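Cenduvach thriller gets home release after long wait

Feb 28, 2021

The crime drama Cenduvach, which was meant to open in cinemas last spring, will come out on DVD and Blu-ray in April. The small distributor Drellix confirmed the news in a letter to its subscribers this weekend. The film will not have a cinema run before that, apart from two evening showings in Stostton if the halls are allowed to open again.

The story takes place in a mountain village of the same name, where a retired border guard is found dead in the reservoir. A young judge is sent from the capital to close the case quickly. She finds that the villagers have agreed on one version of the night and repeat it almost word for word. Only the man who looks after the dam tells it differently, and he changes his story each time she visits him.

Baltazar Ayala wrote and directed the film, his second after the family drama Matos. That first picture was seen by few people at the time, but it has found its public slowly, mostly through film clubs and late television. Many of the same crew have returned for the new one, including the composer, who this time uses almost only a church organ and a male choir.

Those who know Matos should be prepared for a slower film. The running time on the disc is given as 100 minutes, and the first murder scene, if one can call it so, is only told by a witness and never shown. The version prepared for cinemas was a little longer. Drellix says that the director himself made the cuts last autumn, and that he prefers the new version. 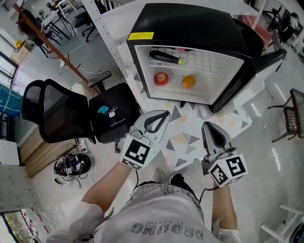
Ayala told subscribers in the same letter that he had been against a disc release for many months, and that he changed his mind after watching the film at home with his mother, who stopped it every few minutes to ask who was lying. He now thinks that the film may even gain something when people can go back and listen to a testimony again. He added that he would still be glad to see it once in a full hall, with strangers.

The first edition is limited to 2,000 copies on Blu-ray. By Saturday evening 1,197 of them had been ordered in advance, which is a good number for a film without known names in the cast. The DVD is not limited. Both editions have English subtitles, and the Blu-ray also has subtitles for the hard of hearing, something that was missing on the Matos disc and caused complaints.

As extras there is a conversation with the director, a short film about the building of the village set, and four deleted scenes. The audio commentary which was announced in the autumn is not included. It was recorded, but the sound was too poor to use, and Drellix hopes to put a new one on its website later in the year. The Blu-ray comes with a printed booklet containing the judge's report as it was written for the script - up to half of it is never read aloud in the film, so it is perhaps better to leave it closed until the end.

Orders can be placed directly with the distributor or through ordinary shops. Subscribers will receive their copies one week earlier than the shops. A date for streaming has not been given, and the distributor says only that talks are going on with two services.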